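Brindham Quartz Countertop, Speckled White: Review
by Younes Radwan

The Brindham slab replaced a laminate top in my kitchen in January. The installed run is 90 inches long, cut in one piece with no seam. Brindham's fitter, Rachid Bouazza, set it in 2 hours and left a tube of color-matched silicone.

Surface and color

The base is off-white with small tan, beige, gray and brown chips. Distribution is even, with no bare patches or clusters. Under bright light there is a slight glare, so anyone sensitive to that should ask about the honed finish. The front edge is straight and plain, and the mix sits well beside gray floor tile with faint white veining.

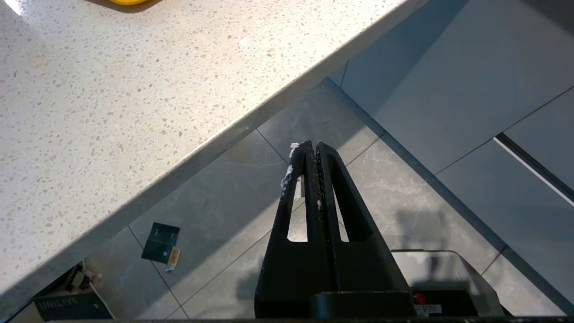 Stain and heat tests

Coffee and turmeric paste were left overnight. Coffee wiped off with water. Turmeric needed a second pass with dish soap — no mark remained. I did not test hot pans; the care sheet calls for a trivet.

Price

78 dollars per square foot, installed. The sink cutout was billed separately.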